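Restwood Community Help
Visits and Open Days
Posted in September by Golshifteh Ranjbar

Search this board Go Clear

What can visitors try at the Walus robot demonstration?

Hello everybody. I am organizing a small group from our evening class to visit the demonstration at Walus. Some of us know robots only from television, and two of my people are quite shy with machines. I would like to know if the visitors only watch, or if they can also hold the tools. Is it necessary to understand programming? Also please tell me how long we should stay and whether there is a place to sit. English is my third language, so I hope the explanations there are not too fast.

Nicanor Bermúdez

yes you can try, no programming. bring water, parking is bad

Miłosz Głowacki

I went with my nephew and I can give you more detail. At first a host explains how a person shows a task by hand, so that later a robot arm can learn from the recording. At our visit the task was from the kitchen, with a rice cooker and small containers. You hold one gripper in each hand and work standing. 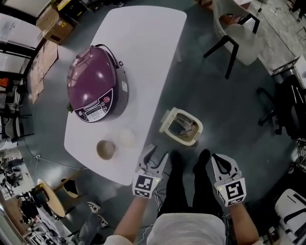
The explanation was slow enough for me, and the host repeated one part when I asked. After this each visitor got a turn. My nephew wanted three turns, of course. I recommend that you tell them the size of your group before you come, for the waiting can be long. We stayed until the evening and it was still not boring - but I would eat something first.

One more thing about the numbers. The host told us that a simple task can need 1000 recordings, and a difficult one 3000. I was surprised by this. They had 567 for the task we tried, so there was much work left for them.

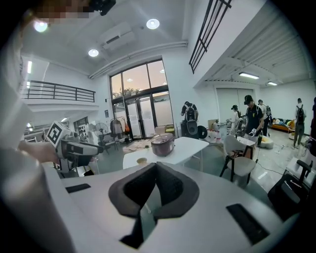 For your shy people, I think the best is to let them watch somebody else first. It is an informal place and you do not sit in rows like in a school. People stand and walk with their backpacks on, there is a low sofa with orange and yellow cushions against the back wall, and the hall has an upper level with black railings. Your group can stand back from the table and look for a while before they decide. If somebody has weak wrists, he should say it to the host, because holding the grippers up made my arms tired.

Naveen Vishwakarma

I agree with Miłosz on most points. I only add that children should have an adult beside them at the table. When I went, the talk was 2 parts with a break between, and in the break you could ask the host anything. Write to them first, the program can change.

Recent in Visits and Open Days
Gisico factory tour, is it suitable for older people?
Awasthi workshop evening: what to bring
Lost umbrella after the Walus demonstration
Can school groups visit in September?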